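I have lived in Unstead for three years now, and this autumn is the first one when I did not buy a single apple in the supermarket. I want to write down how it happened, partly for my sister, who does not believe me, and partly because I will forget the names of the varieties if I don't.

It started in May, when I took a bus in the wrong direction and ended in Moklow. The next bus back was in 70 minutes. I walked up the only road that went up and found an orchard with a gate and a board, and on the board was written: "Rows for rent. Ask for Anneli." I did not know that a person can rent a row of apple trees. Where I grew up you either had a tree or you had a neighbor with a tree.

Anneli Heinonen has run the place since her uncle stopped. She explained the system to me very fast, and I said yes before I understood everything. You pay once in spring, you come to help with thinning in early summer, and in fall the fruit from your row is yours. My row has six trees. Two are an old kind she calls Doucet, one is a cooking apple with no name that anyone can agree on, and the others are ordinary eating apples, yellow with red on the side that gets the sun.

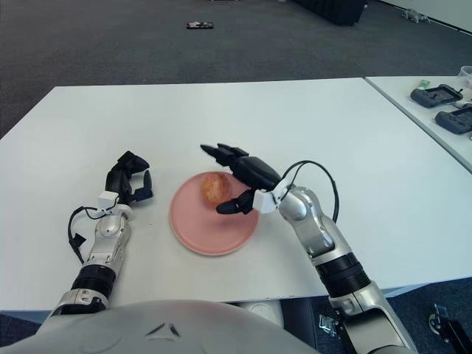
Thinning was the hardest part for me. You have to take off healthy little apples so that the ones which stay can grow bigger. I stood on the ladder and felt like a criminal. Fitzgerald Yazzie, who has the row next to mine, watched me choose for a while and then told me I was leaving too many. He was right. On the tree I did with a soft heart, the apples stayed small as eggs, and one branch broke in August under the weight. On the tree that he helped me with, they are beautiful.

Then for a long time there is nothing to do. I went up every second weekend anyway. I like the bench at the top, and I like that people there talk about one subject only. In my office everybody is interested in many things and I never know what to say. In the orchard you can say "scab" and have a conversation for an hour.

The picking was spread over almost four weeks, and this I had not expected. I imagined one big day, with baskets and a lunch. In reality every variety has its own moment, and inside one tree also the outside apples are ready before the inside ones. You put your palm under the apple, lift it and turn a little. If it comes away, it is ready. If you must pull, leave it and come back. I pulled several in the beginning and they tasted like wet paper with lemon.

In total I brought home 86 kilos. I know this because Anneli weighs everything on an old scale in the shed and writes it in a book. Noemi Ferreira, on the row below, had 32 and was a little cold with me that afternoon, but her trees are much younger. I gave her a bag of my Doucet and we are friends again.

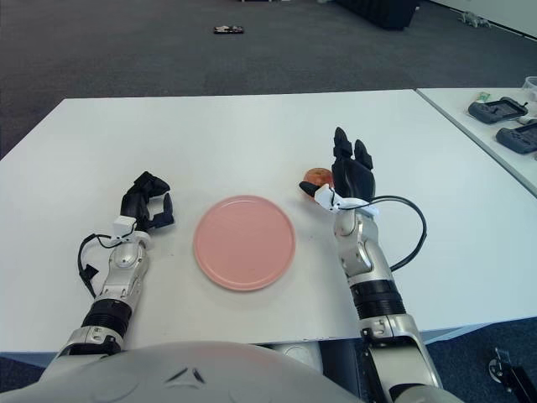

Now, storage. I live in an apartment on the second floor, without a cellar, and this is my real problem. I asked everybody and received a different answer from everybody. What I do at the moment is the following:

- The Doucet apples are wrapped one by one in newspaper, in flat boxes on the balcony, on the shady side. They should not touch each other.
- The cooking apples went into the freezer as slices, with a little lemon juice. It took two evenings and a blister.
- The yellow and red ones we simply eat. They don't keep long, and they are best in the first weeks after picking.
- Anything with a bruise goes into a pot on the same day.

The potatoes had to move. Apples and potatoes in the same corner is a bad idea, as I learned last winter with only one small bag of each. The potatoes grew long white arms.

About the pot: I make a sauce with no sugar, only apples, a spoon of water and a piece of cinnamon, on low heat with the lid on. Shoshana Abernathy from downstairs puts a bit of butter at the end, and I have to admit that it is better with butter. She also taught me to leave the peel on and push everything through a sieve afterward. The color becomes slightly pink and you don't stand there with a peeler for half the night.

I also tried to dry some rings in the oven, following a recipe that promised "crisp in three hours." After five hours they were leather. I ate them all the same – they are good in oatmeal if you cut them small – but I will not do it again with my electricity bill.

For just eating, I still think the yellow and red apple wins against all the others from my row. It is not a special variety and Anneli almost apologizes for it. The Doucet has more perfume, but the skin is thick and it needs to lie for some weeks before it becomes sweet. The yellow and red one you can bite immediately. I don't cut it, I don't peel it, I put one on a plate after dinner and that is the dessert. 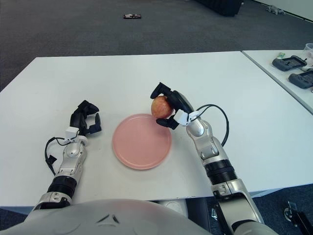 *A red and yellow apple and the pink plate.*

I already said yes for next year. Anneli wants to know before the winter who stays, because she orders the new trees then, and one of my six must be replaced. It has canker low on the trunk and she does not think it can be saved. I can choose what comes in its place. Fitzgerald says to take a late keeper, something that is good in March. Noemi says to take a pear, only to annoy him.

If you have kept apples on a balcony through real frost, please write to me how you did it. I have old blankets and one polystyrene box from the fish shop, washed many times, and it still smells a little of fish.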